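Visit to Zirka, Plarivville

We got to the Zirka office in Plarivville at 10 and signed in at the desk. Hamdia Weldu runs the demos and Karthik Akanda handles pricing.

The product is called Ina. It is a simulation package for planning bin-picking cells before any hardware is bought. The base license covers 2 seats and costs $1,478 a year. The parts library has 1,000 items, and 500 of them can be resized.

Weldu built a small cell while we watched - one arm, a rack, green bins and a couple of lidded cases. Moving a bin was a matter of dragging it.

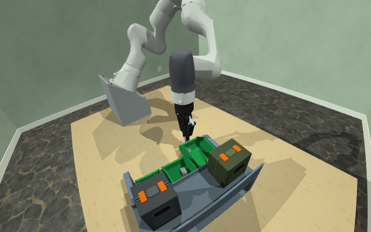 Akanda said support is by email only until January, when a phone line opens. I asked about importing our own CAD files. It can be done, but each one has to be cleaned up first, and Howlader, our current package, skips that step. We left with a trial key and a parts list. Parking behind the building is free.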